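**Paint the brown doors or leave them? Need opinions before I buy primer**

**mossy_porch**

Okay, so we closed on the house in Ultley last month and I am deep in the door question. Every interior door in this place is wood, stained that orangey brown, and so is all the trim. Sixteen doors counting closets! My sister walked in and said "you're painting all of this, right?" before she had her coat off.

I go back and forth. In the morning I like them. At night with the lamps on the upstairs hall feels like the inside of a cigar box, and the walls up there are a dark gray the last owners picked, which doesn't help. I've been looking at a warm white from Obura in satin, and the guy at the counter said I'd want their bonding primer under it. I've painted walls before but never a door.

Also, the knobs are these dull brass things and I want to swap them whatever happens with the paint. Is there any reason I can't put a white knob on a brown door? I keep picturing it and I think I love it??

**halfpint_harold**

Don't paint them. Live there a year first.

I know that's annoying advice. But stained wood only goes in one direction. Once you've painted it you're never getting back without a stripper and a respirator and a whole summer of your life, and panel doors are the worst, all those little grooves. I stripped two for my mother and told her the rest could stay the way they were until I died.

**trimgal_77**

Paint them! Sorry Harold. We did ours the first winter and I have never once missed the wood. The hall got so much brighter that we quit turning the light on in the daytime. If the wood was something special I'd say think about it, but most of what I see in houses of that age is plain old builder stock with a lot of stain on it.

What does the cut edge look like at the top of the door? Run your hand along up there (get a stepladder, wear a glove, it's filthy). The top hardly ever gets finished so you can see what you've got.

**mossy_porch**

Went and looked. Filthy is right. It's pale and kind of plain and I have no idea what it is. There was a dead wasp.

**jgasser**

Jonas Gasser here, I hang doors for a living over in Clilmont so take this for what it's worth. Before anybody talks color, check how tight they fit. Primer and two coats on the edge adds more than people think, and a door that just clears the jamb today is going to stick in July. Close each one slowly and see if you can slide a playing card up the latch side. If the card drags, plane that edge before you paint, not after.

And take them down. Everybody wants to paint them hanging. You'll get runs in the panels and paint on the hinges, and then I get a phone call.

**dot_and_carry**

I'm going to stick up for the brown. I think what people hate is the brown next to the wrong wall. Beige walls with orange wood is grim, I'll give you that. Put the same wood next to something dark and it goes all rich and warm. And yes to white knobs, a plain round one with the round plate behind it, nothing fancy. A bit of white elsewhere in the room keeps it from looking like an accident, like one white door in among the brown. I had a couple of brown doors and a white one off the same landing in my last place and people asked me about it constantly. 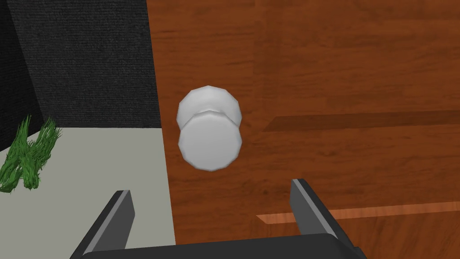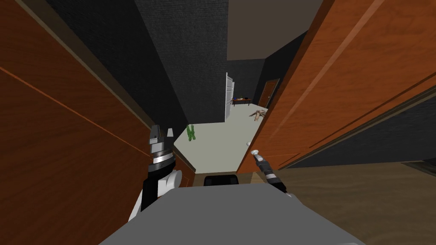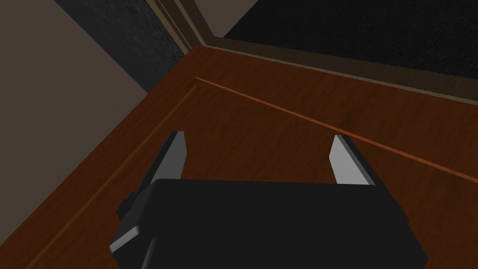 Anyway, buy ONE knob and put it on the door you walk past the most and leave it there for a week or so. You'll know. I did that with a green glass one I was sure about and hated it by the second day. Every time I went to the bathroom, there it was, looking like a cough drop.

**trimgal_77**

Ha, the cough drop. I'd still paint. And one white door with the rest brown would drive me up the wall, it looks like you ran out of money.

**dot_and_carry**

I DID run out of money, that's how it started!

**mossy_porch**

I'm laughing, but I kind of like that idea? The linen closet could be the white one. If I wreck it nobody sees it but us.

What white knobs do people like? I've found Callo ones that are the right shape but the reviews are all over the place.

**halfpint_harold**

Measure your backset first, whatever you buy. Old doors don't always match the new latches and then you're standing there with a chisel at nine at night. I'd put levers on, personally. My hands aren't what they were and I can work a lever with an elbow when I'm carrying laundry.

**cbett_workshop**

Custódio Bettencourt, long time reader, I post maybe once a season. I have to disagree with my friend Harold on levers. Every sleeve I own has been caught on one. My dog learned to open ours in an afternoon, including the pantry. Knobs for me, and I say that with bad thumbs.

On the Callo: I have them through the downstairs. They feel good and the white has held up. The set screw on one worked loose and the knob came off in my wife's hand while she was inside the bathroom. Tighten the screws again after the first month and you should be fine.

On painting, has anybody suggested just cleaning them? Really cleaning? Years of hand grease and furniture polish will turn any brown door orange. I did mine with mineral spirits and a lot of rags, window open, rags laid flat outside to dry afterward, and then a thin coat of wax. It took me 10 evenings and they came up a completely different color. Brown, with the grain showing. My neighbor asked if they were new.

**jgasser**

Seconding the cleaning. Costs you a can of mineral spirits. And if you do end up painting, you had to get that polish off anyway or the primer won't grab, so it's not wasted work. Just don't wax until you've made up your mind, because wax under paint is a mess.

**mossy_porch**

Okay, that settles what I'm doing this weekend at least. Has anybody priced out having it sprayed? I got one quote and it was $1,000 more than I was expecting, and that was with me taking everything down and labeling it.

**trimgal_77**

For that many doors, with panels, both sides? I believe it. We rolled and brushed ours with a little foam roller, and in December too, with the doors laid flat across sawhorses in the dining room. We ate Christmas dinner on our laps. You can see a brush mark here and there if you go looking and I've stopped looking.

Label the hinges as well as the doors, by the way. Painter's tape, "upstairs bath top," that kind of thing. I didn't, and I spent a whole evening swearing at screws.

**halfpint_harold**

Labeling, yes. Put the tape on the inside of the hinge mortise. If you stick it on the face you end up painting over it, ask me how I know.

Still say wait the year.

**mossy_porch**

Update! Cleaned the linen closet door and the one to our bedroom. The rags were disgusting, like strong tea. The bedroom one looks so much better that my husband went and got me another can without being asked. There's a darker patch around the knob that isn't budging, though. Custódio, did you get that?

**cbett_workshop**

Yes, same spot on nearly all of them. Fine steel wool with the spirits, go with the grain, very light. If it starts to look pale, stop right away, you're through the finish. On two of mine I left the patch and the new plate covered most of it.

**dot_and_carry**

So you're keeping them??

**mossy_porch**

I'm keeping the ones upstairs for now! Linen closet is getting the Obura this week, and I ordered one Callo knob for the bedroom. The downstairs ones are still up for debate and my sister is coming back at the end of the month, so I expect to hear about it.

Jonas, the playing card dragged on the bathroom door all the way from the latch up. Is that a plane job or could it be the hinge?

**jgasser**

Check the top hinge screws first. If they spin, pull one and put a longer screw in so it bites the stud. Half the time that lifts the door enough and you can leave the plane in the truck.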